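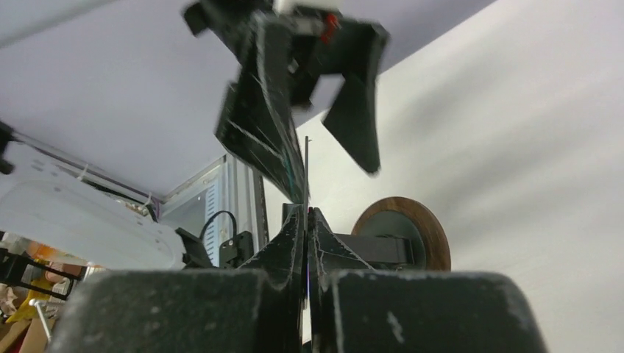
Crédit : auteurs. Vue de la caméra de poignet.

Rubrique : Robotique appliquée > Matériel et préhension

4. Évaluation du kit de préhension Suvex

4.1 Objet de l'essai

Le kit Suvex est vendu par Dolen en version simple ou double. Nous avons retenu la version double : deux pinces parallèles à deux doigts, deux caméras de poignet, un boîtier de commande par bras et un jeu de doigts de rechange. L'offre comprend aussi un abonnement au service d'étalonnage à distance, facturé à part. La question posée ici est limitée. Le kit tient-il une tâche bimanuelle à faible jeu, sans capteur d'effort, avec la seule vision embarquée ?

Tâche retenue : remise d'une tige métallique mince d'une pince à l'autre. Choisie parce que pénible. La tige offre peu de surface, elle renvoie la lumière, et les deux pinces doivent s'approcher presque au contact (figure 4). La pince haute, en descente diagonale, est floue ; les doigts de la pince basse pointent vers le haut et sont presque joints. C'est dans cette configuration que se concentrent les difficultés discutées en 4.3.

Figure 4. Approche des deux pinces, vue depuis le poignet de la pince basse. La tige se trouve entre la plaque gauche de la pince haute et les extrémités des doigts du bas.

4.2 Protocole

Montage dans notre local d'essai, machines voisines laissées en place. Pas de fond neutre, pas d'éclairage ajouté. Ce choix est discutable pour la répétabilité mais il correspond à l'usage que visent les acheteurs du kit, petits ateliers pour la plupart.

Au total 981 essais, répartis sur 35 séances. Une séance s'arrête au premier défaut matériel ou à la fin du lot de tiges. Chaque essai comporte quatre phases : saisie par la pince haute, approche, fermeture de la pince basse, relâchement. Un essai est compté réussi si la tige reste tenue après le relâchement, sans reprise manuelle. Les commandes sont produites par la politique livrée avec le kit, réajustée sur 39 démonstrations téléopérées. Aucune autre modification logicielle.

La comparaison se fait avec les doigts Patell, montés sur les mêmes bases et commandés par le même logiciel. Seule la géométrie d'extrémité change, ainsi que la matière. Pour ces doigts l'étalonnage a été refait à l'identique, ce qui prend du temps : la procédure de Dolen n'est pas prévue pour des doigts tiers et demande de saisir les cotes à la main.

4.3 Observations

Phase d'approche. C'est là que se perdent la plupart des essais ratés. La caméra de poignet voit bien les doigts qui la portent, beaucoup moins bien la pince qui arrive. En descente rapide le flou de bougé efface le bord des plaques et l'estimation de pose décroche. Réduire la vitesse en fin de course suffit presque toujours, au prix d'un cycle plus long. Le réglage existe dans l'interface mais il est rangé dans un sous-menu « sécurité », où on ne pense pas à le chercher.

Reflets. La tige apparait tantôt sombre, tantôt claire selon l'angle. Sur la figure 4 on distingue un léger éclat cyan sur sa longueur. Un filtre de couleur trop strict la perd. Nous avons désactivé le filtre par défaut dès la deuxième séance et n'y sommes pas revenus.

Arrière-plan. Le mur blanc, à droite, ne gêne pas. Le côté gauche est plus chargé : carter blanc, armoire gris clair à fentes d'aération, câble noir en boucle, support noir. Les contours du câble sont parfois pris pour ceux d'un doigt. Défaut gênant, signalé à Dolen, corrigé en partie par une mise à jour reçue en août. Les essais d'avant et d'après la mise à jour sont traités séparément dans le tableau 3.

Usure. Les faces noires mates se marquent. Fines rayures blanches, éraflures, petits éclats, surtout le long des arêtes supérieures des deux blocs de base. Ces arêtes prennent un aspect légèrement pelucheux, comme un plastique poncé ou imprimé. La plaque gauche de la pince haute est rayée elle aussi. Nous n'avons pas mesuré d'effet de ces marques sur la tenue de la tige. En revanche la détection des contours y est sensible – une arête claire sur fond noir attire l'algorithme – et il a fallu reprendre le seuil 23 fois sur l'ensemble de la campagne. Un revêtement plus dur serait bienvenu. Dolen propose des doigts Belay en option, non testés ici.

Fermeture. Bon point du kit. Les extrémités effilées se rejoignent proprement et le jeu résiduel est très mince. Avec les doigts Patell, plus larges du bout, la pince haute doit s'écarter plus tôt et la tige bascule plus souvent. L'avantage revient donc à Suvex sur les pièces fines ; il s'inverse sur les pièces plates, voir 4.4.

Service d'étalonnage. Correct, sans plus. La réponse arrive dans la journée. Le rapport renvoyé donne les écarts par axe mais pas les images ayant servi au calcul, si bien qu'un désaccord ne peut pas être tranché sur pièces. Pour un laboratoire c'est une vraie limite, pour un atelier sans doute moins.

4.4 Portée des résultats

Un seul exemplaire du kit, une seule tâche principale. Les essais sur pièces plates ont été menés en fin de campagne, avec des doigts déja marqués, et ne valent que comme indication. La durée de vie des doigts n'a pas été étudiée. L'absence de capteur d'effort est assumée par le fabricant ; nous pensons qu'une mesure même grossière du courant moteur, exposée à l'utilisateur, permettrait de repérer un contact entre pinces avant que la tige ne soit perdue. La valeur est déja lue par le boîtier, elle n'est simplement pas transmise. La demande a été faite.

À lire aussi
Doigts Belay : premières mesures de frottement sur tiges polies
Étalonner une caméra de poignet sans mire
Téléopération à deux bras, retour sur la prise en main
Patell ou Suvex pour les pièces plates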